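Workshop notebook – table room, Bistau building
July 2022

Written by me for the shelf copy. Nabila Pangaribuan has the other copy and will add her remarks in the margin, as usual.

Wood top, the crack

I started the day with the top, as I promised last time. The crack is the same dark, thin line as before, and it does not go straight. It wanders through the wood, turns, and turns back again. I tried to follow it with a fingernail. In most places the nail does not catch. Near the wall end it catches a little, so I marked the place on the underside with chalk and not on the face, where we would have to rub it off again.

Nabila wants to fill it. I am less sure. The Saengthong filler we have in the cupboard dries too yellow for this wood, and on the small test board one can see it from the door. If we fill, I would like to mix in some dust from the same wood. I kept a jar of the dust from the sanding in the spring, but the label has fallen off and there are two jars that look alike. I must compare them in daylight.

I will not put clamps on it. I did this with the old bench at Preverside and the split only moved to another place.

Oil

I wiped the top with the Hekdale oil, thin, with the grain. I left it five hours and then wiped it again with a dry cloth. The streaks are stronger now, the light ones and the dark ones both. The reddish color also came up more than I expected from the test board. I like it, Nabila says it is like tea. There remains one darker band on the right side which did not change with the oil. I think it was already in the wood and is not dirt, but I did scrub it with soap first to be certain, and the soap water stayed clean.

Note for the next time: the cloths must be hung flat outside and not thrown in the bin. Somebody put one folded in the bin last month and I took it out again.

Things back on the table

After the oil I let the top rest two days, and then we carried things back. I wanted to see the colors against the wood before we decide about the mat. The lime-green bowl is very loud on this brown. I had thought it would be too much, and Nabila thought the opposite, and I must write here that she was right. It is easy to find from anywhere in the room, and this is a practical point also.

The gray piece with the flat faces takes a lot of space. It is matte, so there is no glare from it. The bowl goes at the lower left of it and covers a part, which I do not mind.
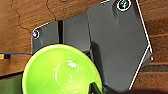

Mat, yes or no

We did not finish this discussion. The arguments on paper, so that we do not repeat them in September:

For the mat: the oil will wear off where things are pushed back and forth, and the crack collects crumbs and dust. Against the mat: the one we have smells of rubber, it curls at one corner, and then we have oiled the wood for nothing.

My proposal is to go without it until September and look at the surface then. If there are rings or scratches, we buy a thin felt. Nabila agrees for the moment, but she wants a small pad for under the bowl. She will cut one from the leftover cork.

To do

Compare the two dust jars with a wet scrap of the same wood.
Look at the chalk mark on the underside again and measure how far the crack goes past it.
Buy oil – the can is nearly empty, and what is left at the bottom has become thick.
Find out who has the soft brush. It was on the hook by the sink and now there is only the hook.
Cork pad (Nabila).

Later, same page: the soft brush was in the Preverside box, under the lid. It has paint in the bristles. I put it in warm water with soap and will look at it tomorrow.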